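Progress Report to the Dudia Fund: Good Practice Rules for Hand-Held Gripper Work
Project Zalta, second reporting period
25 July 2019

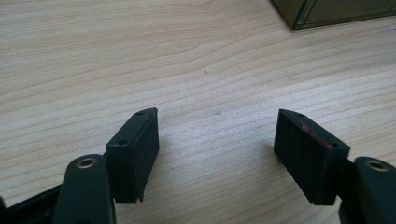
Gripper fingers open over the work table, workshop at Briltuno.

1. Purpose of this report

This report explains what we did in the second period of the Zalta project, what we changed in the plan, and what we ask the Fund to decide. The financial part is sent separately in the usual form.

The aim of Zalta is to write a short set of rules for people who record manual tasks with a hand-held gripper tool. The recordings are later used to teach robot arms. There is much advice about the robots themselves, and much less for the person who holds the tool during a long morning and must keep the work safe, regular and comparable with the work of a colleague. In the first period we collected the habits of our own operators. In the second period we turned these habits into written rules and tried them at the table.

2. Summary of the period

The draft rulebook reached version two. It has 20 rules, divided into four chapters: the tool, the table, the operator, and the record. All of them were tried in daily work at Briltuno, and the chapters on the tool and the table were also tried at our partner workshop, Baptiste.

We planned 500 recorded sessions under the draft rules and completed 552. The higher number comes mostly from Baptiste, where the second tool was ready earlier than we expected. Of the completed sessions, 406 passed the check without any remark. The others had at least one remark, most often a missing line in the log or a start position that was different from the written one. A remark does not mean that a session is lost. It means that somebody must look at it again, and this takes time which we did not plan well.

3. Work done, by chapter

3.1 The tool

The rules for the tool took the most discussion. The first version said only that the gripper must be "in good condition". Each operator understood this in his or her own way, and two people could look at the same pad and disagree. Version two says what to look at: the gripping face of each pad, the lower edge of the pad, the mounting points, and the joints of the fingers. The operator opens the gripper fully over the bare part of the table and looks at both sides before the first task.

We now separate wear from dirt. A pad with a slightly ragged edge may stay in use if the gripping face is still whole, but the wear must be written in the log. Color or residue on a pad is also written down, and the pad is wiped before the next task. In the first version we asked for cleaning only at the end of the day. The operators themselves proposed the change, after they saw that marks from one object could be carried to the next one.

The question of when a pad must be replaced is still open. We tried to give a limit in millimeters, but it was hard to measure on a soft or ribbed face and the results from the two workshops did not agree. For the moment the rule says that a second person must confirm the decision. This is not fully satisfying, and we return to it in section 5.

3.2 The table

The table rules are short. The work area must be clear before the fingers are opened, and boxes or containers that are not part of the task must stand outside the reach of the gripper. If a container is part of the task, its place is written in the task sheet.

We also wrote a rule about the surface. A pale wooden tabletop is pleasant to work on, and dark pads are easy to see against it, but small marks and specks on it are easy to see too. At first we wanted to ask for a perfectly clean surface. After some weeks we found this too strict. The operators lost time with spots in the wood that could not be removed, and the reviewers did not find these spots important. The present text asks to remove loose dirt and to leave the rest.

Light was more difficult. At Baptiste the tables stand close to the windows, and the surface can become too bright in the middle of the day. We ask now for even light and for one look at the camera picture before the session begins. We do not give a number for the light level. Neither workshop has a suitable meter, and we do not want to write a rule that we cannot check ourselves.

3.3 The operator

This chapter is about the hand, the back and the eyes. The tool is not heavy, but it is held away from the body, and the thumb and fingers repeat the same movement many times. The draft asks for a break after each block of tasks, and for a change of hand where the task allows it. It also says that the free hand stays away from the joints of the fingers while the gripper closes. We had no injury in the period. There were two complaints of a tired wrist, both at Briltuno, and in both cases the blocks were longer than the rule permits.

We must say openly that the rule about breaks is the one most often not followed. When the work goes well, people prefer to continue. We tried a paper reminder on the table, which had little effect. Since July the task sheets are printed in shorter blocks, so that the end of the sheet is also the time of the break. It is too early to judge this.

3.4 The record

Each session has one line in the log: the task, the tool, the state of the pads, the start position, and anything unusual. The first log had a free text field, and it was either left empty or filled with half a page. The new one has short fields and one open line for comments.

A rule that caused some debate is that failed attempts are kept. Several operators wished to delete an attempt when the object slipped, and to start again without writing it. We understand this wish, but the draft now says clearly that a failed attempt is marked as failed and stays in the record. Only an attempt that shows a private person or private papers by accident may be deleted, and the deletion itself is written in the log.

4. Changes to the plan

Two changes were made in this period, both already announced by letter.

The first is the order of the work. We had planned to finish all chapters at Briltuno before anything was sent to Baptiste. In practice it was better to send the first two chapters early. The questions that came back were very useful, because our colleagues there did not know our habits and read only what was written. Some sentences that looked clear to us had to be written again from the beginning.

The second is the language of the rulebook. The operators asked for shorter sentences and fewer technical words. We removed the long introduction and moved the definitions to the last page. The rulebook is now shorter than the first version, although it contains more rules.

5. Difficulties

The review of sessions is slower than we planned. One reviewer needs about 20 minutes for a session with several remarks, and we counted in the budget with much less. For the next period we would like to move part of the travel money to review hours. The total amount stays the same.

The replacement of pads, as written above, has no good limit yet. We see two ways. One is a set of reference photographs that show acceptable and not acceptable wear. The other is a simple grip test with a fixed object at the start of each day. We prefer to try both, starting with the photographs, which cost almost nothing.

The last difficulty is with words. The two workshops used different names for the same parts: what one called a "tip", the other called a "pad" or a "block". In some logs it was not possible to know which part had the remark. Version two contains a small drawing with the agreed names, and the drawing hangs now in both rooms.

6. Next period

We plan the following work:

Try the operator and record chapters at Baptiste.
Prepare the reference photographs for pad wear and test them with operators who did not take part in the drafting.
Write a one-page version of the rules, to be kept at the table.
Send version three to the Fund for comments before it is given to any other workshop.

Version three will not contain rules for grippers mounted on a robot arm. We received this question from the Fund after the first report. The risks there are different – mainly speed, force and who stands near the arm – and we do not have the experience to write about them in a responsible way. The chapter on the record could probably be used in both cases with small changes.

7. Decisions requested from the Fund

We kindly ask the Fund to approve the move of travel money to review hours, as described in section 5.

We also ask for agreement that the rulebook may be shared with other workshops free of charge once version three is accepted. Under the present contract this needs your written permission.

The draft rulebook, the log form and the list of remarks are attached.

The Zalta project team, Briltuno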